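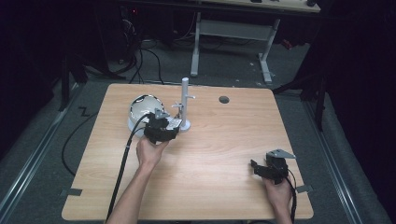 The mug tree that wants your worktop

Somewhere around February I started noticing that the plain mug tree had gone out of favour. You used to get a wooden stick with six arms, it wobbled, and it cost next to nothing. Now there is a newer breed, with a post at one end and a spot for a bowl at the other, and the people selling it would like you to call it a "station".

I have been living with one from Morkard. It is white, it has a post with pegs for cups, and it takes up more room than the kettle. Mine cost 60 pounds. For that I got somewhere to hang two mugs, in a house that owns 12.

Rochelle Dvorak, who buys kitchen goods for the Abubakari shops, was patient with me. "People don't want all their mugs out," she said. "They want the nice ones out." I can see that. I can also see that a cupboard door does the same job for free.

Then there is the bowl. Set on its base it does look smart, silvery round the rim and white within, and for a week I kept lemons in it. After that it held keys, a dead battery and a receipt from Imico. A shiny rim shows every fingerprint, too, and I was wiping it more often than the hob.
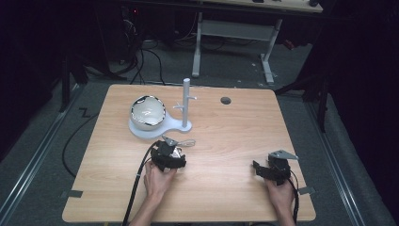
Bowl at one end, pegs at the other: the stand on a pale wooden table.

Bohdan Horobets fits kitchens and has firm views on clutter. He tells clients to measure the base before they fall for the post. Mine is 310 millimetres long, which sounds like nothing until you try to roll out pastry next to it. He also warned me about the pegs. Short ones suit a thin handle, and my favourite mug, a great chunky thing, slid off twice before I gave up and put it back on the shelf.

Is it useless? No. On a table of its own, with nothing else competing for space, it looks calm and rather handsome. My worktop has a toaster, a bread bin and a radio on it, and I suspect yours does as well. Borrow one for a fortnight if you can, and see what ends up in the bowl.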